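Korar kitchen demos, dishwasher set

Hi, and thanks for grabbing this! I recorded all 600 demos myself, driving a simulated arm through the Cleleo kitchen with a Vulance hand controller (mostly late at night in October, so forgive the odd wobble).

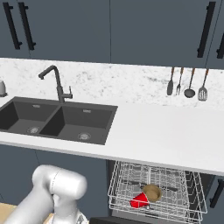 My favourite task is unloading: pick from the rack, place on the counter, 5 points for a clean release in my scoring file. Grasps are the hard bit, especially with things like that red cup lying on its side almost touching the tan bowl. I tended to go for the cup first. Failed tries are kept and flagged.

Episodes load with the Lozano reader, version 2 or newer. Colour is 8-bit, gripper state is its own column. 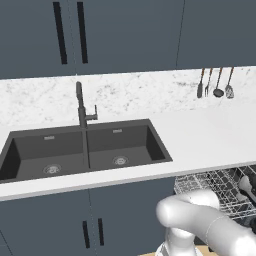

Arm at the pulled-out rack, sink to the left.

Still to do: fix the timestamps in batch 4.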